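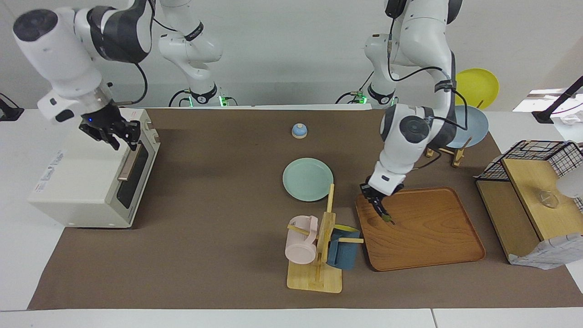
Small Kitchen Cooking > Baking > Bread in a toaster oven, who's doing it?
Page 1 of 1

crustpilot_87
Posted Aug 21, 2020
OK, I have to share this because my family is tired of hearing it. I have been baking all my bread in a toaster oven since spring and I'm never going back! Our apartment oven takes forever to heat and turns the kitchen into a sauna, so one day I put a small loaf in the Tremau on the counter just to see. It rose, it browned, it sang when it came out. I nearly cried.

What I do now: 500 grams of flour gets split into two small loaves, one baked right away and one left in the fridge until the next day. Rack in the lowest slot, preheat for a good long while, and then foil over the top once the color looks right. I get 40 minutes out of a loaf that size and the bottom is crisp all the way across.

Anybody else? I want to hear pans, recipes, disasters, everything.

ryebreadwinner
YES. Welcome! I've been doing this for 5 years and people still think I'm kidding. Mine is a Tutero, the older one with the mechanical dial, and it makes the best caraway rye I've had outside of my grandmother's house. The small space holds steam so well. I put a metal cup of boiling water in the back corner and the crust comes out shiny.

One thing I'd change in your method is the foil. Put it on at the START and take it off for the last part. The top is so close to the heating element that by the time the color looks right, the crust has already set and you've lost some rise.

oldstarter
Going to be the grump here. I tried this for a whole winter and the bread was fine, but "never going back"? A real oven has mass. You open the door of a toaster oven to slide the dough in and half your heat is on the kitchen floor. I measured mine with a probe and it swung so much between cycles that I stopped looking.

And please don't put foil anywhere near the top element. Mine sagged, touched it, and smoked up the place.

crustpilot_87
@ryebreadwinner foil first, got it, trying that tonight!
@oldstarter fair about the swings. I keep a thin baking stone in there and it helped a LOT. What were you baking on?

oldstarter
The tray it came with. Which, fine, I see where you're going.

mamaloaf
Stone in a toaster oven makes me nervous. The manual for ours says not to cover the bottom rack at all, it blocks the air. Check yours before you copy anyone. I use a dark metal loaf pan and leave space on all sides, and the sandwich bread comes out lovely and soft.

crustpilot_87
Good point. My stone is a lot smaller than the rack so there's a gap all around, but yes, everybody go read your manual.

ryebreadwinner
I don't agree about dark pans, by the way. In a box that small the sides burn before the middle is done. Light aluminum for me, every time. And turn the loaf around halfway, because the back is always hotter.

mamaloaf
The sides have never burned on me, but I bake lower than most people, so maybe that's it. Mine goes in at 325 and stays in a long time.

tinykitchen_tam
Can I ask a beginner question? How do you know it's done? I've made three loaves and two of them were gummy inside, even though the crust was almost too dark.

ryebreadwinner
Thermometer! Stick it in the middle, you want over 200 for a plain loaf, and a bit more for rye. Then let it cool completely. I know. I KNOW. But cut it hot and it'll seem gummy even when it's baked through.

oldstarter
What rye said. Also make your loaf smaller. 860 grams of dough is what my big pan holds and it never once cooked through in the little oven. Cut that in half and you'll be happier.

tinykitchen_tam
I have been cutting them hot. Oh no. Trying again this weekend with half the dough!

havlicek_fan
Has anyone made the Havlíček potato bread from the Cumitz cookbook this way? It's a round loaf with marjoram and it smells amazing, but the recipe wants a covered pot and mine is too tall to fit.

crustpilot_87
Ooh, no, but I want to now! Could you flip a small cake pan over it for a lid? I do that with my round ones and it works great as long as there's room under the element.

mamaloaf
I made that one last November, in the regular oven. Go easy on the water, the potatoes bring plenty. I'd start it under the cake pan and uncover it for the second half.

havlicek_fan
Perfect, thank you both. Potatoes are boiling now, I'll post how it goes.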